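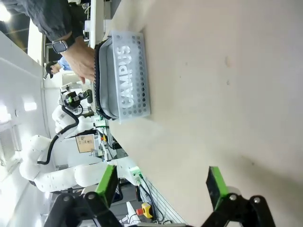

Cúc Huỳnh mueve el mando unos centímetros y repite. La tarea, escrita en una hoja, ocupa una línea: coger el objeto, dejarlo en la cesta, soltar, volver al punto de partida. Una persona tarda un par de segundos. Manejando los brazos a distancia, Huỳnh necesita bastante más, y al principio se le caía casi todo.

«Lo difícil es que no sientes nada en los dedos», explica. «Ves que la pinza se cierra, pero no sabes cuánto aprieta. Con una caja da igual. Con un estuche blando, no».

El proyecto se llama Braltine y consiste en reunir demostraciones: alguien hace la tarea con los brazos, el sistema guarda imágenes y movimientos, y con ese material se entrena después un programa que debe hacerla solo. Para cada tarea el equipo pide 200 repeticiones válidas. Las que salen mal se marcan aparte.
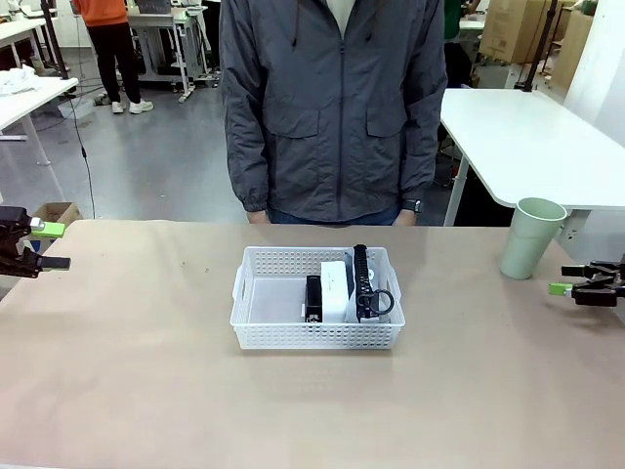 CODSTEAD, mayo. Entre una demostración y la siguiente hay que recolocar las cosas a mano. Se cambia el orden, se gira una caja, se acerca un vaso al borde. Si todo estuviera siempre en el mismo sitio, el programa aprendería una posición y fallaría en cuanto alguien moviera la cesta.

Tsion Derese coordina los turnos. Calcula que un operador nuevo necesita aproximadamente 50 intentos para dejar de pensar en el mando. Hasta entonces los movimientos son bruscos, con paradas a medio camino, y el programa también copia eso.

«Prefiero una demostración lenta y limpia a una rápida con tres correcciones», dice Derese.

La última tanda, de objetos pequeños en cestas de plástico, sumó 267 grabaciones antes de llegar a la cifra pedida. Los estuches con cremallera dieron más trabajo que las cajas. Huỳnh aprendió a cogerlos por un extremo y a bajar despacio.

La próxima tarea será doblar paños. Derese todavía no ha decidido si se hará con una pinza o con las dos.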